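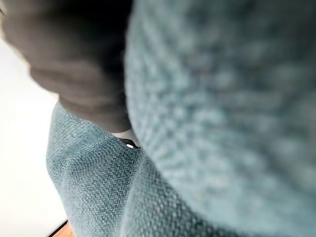 Attachment 1 -- blue-gray woven upholstery, close up, white surface at left.

**Ticket:** 240
**Opened:** 03/03/2023
**Reported by:** Latrice Zamora, Rurnville lounge
**Assigned to:** Anika Tillman
**Item:** Skadex two-seat sofa, blue-gray weave
**Status:** Monitoring

## Report

Left arm moves outward when someone leans on it. Clicks on the return. Fabric along the seam at the base of the arm goes slack and shows a ridge when the arm is pushed. Started after the sofa was moved back to the wall following the floor work. No spill, no tear that I can find. -- LZ

## Log

**Entry 1, AT.** Asked Latrice whether the click comes from the front or back of the arm. Back. Asked whether the right arm does the same. It doesn't.

**Entry 2, AT.** On site. Arm deflects 11 mm at the top when pushed by hand, against no movement I could measure on the right. Seat deck is firm. Legs tight. Pulled the sofa forward, opened the dust cover at the left rear corner and checked the arm bolts. Front bolt seated. Rear bolt backed out and turning freely in the insert.

**Entry 3, AT.** Tightened rear bolt with 5 mm hex key. Holds for two turns, then slips. Insert is spinning in the rail. Removed bolt; threads are clean. Bolt is 50 mm, same as the front.

**Entry 4, Hazel Ambrose.** Checked the order history. This unit came in November with the arms packed separately and was assembled on site. Parts sheet lists the insert as item 53. None in stock here. Van Dusen carries them.

**Entry 5, Clyde Van Dusen.** Item 53 is a press-in insert. If it spins, don't glue the old one back. Pull it, check the hole for splits, fit the oversize screw-in type with wood glue and leave it overnight before loading the arm. Sending two.

**Entry 6, AT.** Inserts received. Old one came out with pliers. Hole worn oval, no split in the rail. Fitted oversize insert, glued, left overnight with the arm unbolted and a note on the seat.

**Entry 7, AT.** Bolted up, front first, then rear, both snugged before final tightening. No click. Deflection at top of arm now under 1 mm. Dust cover restapled.

## Fabric

Ridge at the seam is smaller but still there with the arm tight. Stitching intact along the full run. Worked the slack toward the back by hand and it stayed put for the rest of the visit. Clutisik fabric guide says no steam on this weave, so none used.

## Open items

- Latrice to lean on the arm in normal use and report any click.
- Recheck rear bolt torque at next visit.
- Second insert is in the parts drawer, labeled with this ticket number.
- Right arm bolts not opened. Hazel wants them checked before closing.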